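The Burneck Goal Planner

I started making this planner for myself, and then my sister wanted one, and then her whole office did! It's a plain undated notebook for people who like to write their goals down but lose steam by the second month (me, every single year until I made this).

You get 332 pages, with a yearly spread up front, twelve monthly sections and a weekly page for each week. The weekly pages have one big box for the thing that matters most and a short list under it for everything else. I kept the list short on purpose - I used to write down twenty things and finish four.

Every 30 days there's a check-in page with three questions on it. Mine take me ten minutes and a cup of coffee. Yen-ting Yip, who tested the first version, asked for more room to write on these, so the new printing has a full blank page on the back.

The paper is thick enough for most gel pens. Fountain pens will show through a little, I'm sorry to say. It lies flat once you've broken in the spine.

Covers

Doucet is the soft gray one and Prurketti is the dark green. Cusetti (the rust color) is sold out until July.

Ordering

We printed 3000 this time and I pack them myself with Lụa Khổng, so please give us a few days. Item number is 3725 if you're ordering by email. Gift notes are free - just tell me what you want it to say and I'll write it by hand.

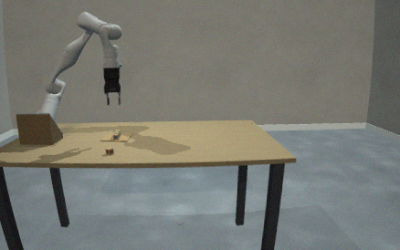 Returns

Send it back unwritten-in and I'll refund you, no form to fill out. If a page comes misprinted, email me a picture of it and I'll mail you a new planner.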